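Setting up your Nirine reed diffuser

1. Stand the glass bottle on a level surface, out of direct sun.

2. Unscrew the collar, lift out the stopper and pour in the 200 ml refill – Risach or Moncrieff – using the funnel.

3. Refit the collar and put in the reeds. Wait 16 hours, then turn them once.

Caution: the oil marks varnish and painted wood. Wipe up spills at once. 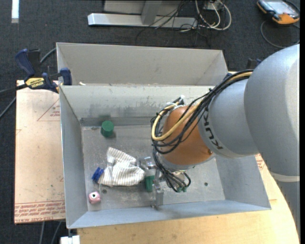
One Flodilport customer wrote to us that all the reeds together were too strong for her bathroom, and that half of them lasted well into September. We suggest the same for any small room.

4. Turn the reeds weekly. Wash your hands afterwards.

Note: do not mix two scents in one bottle. Rinse it and fit new reeds before changing over.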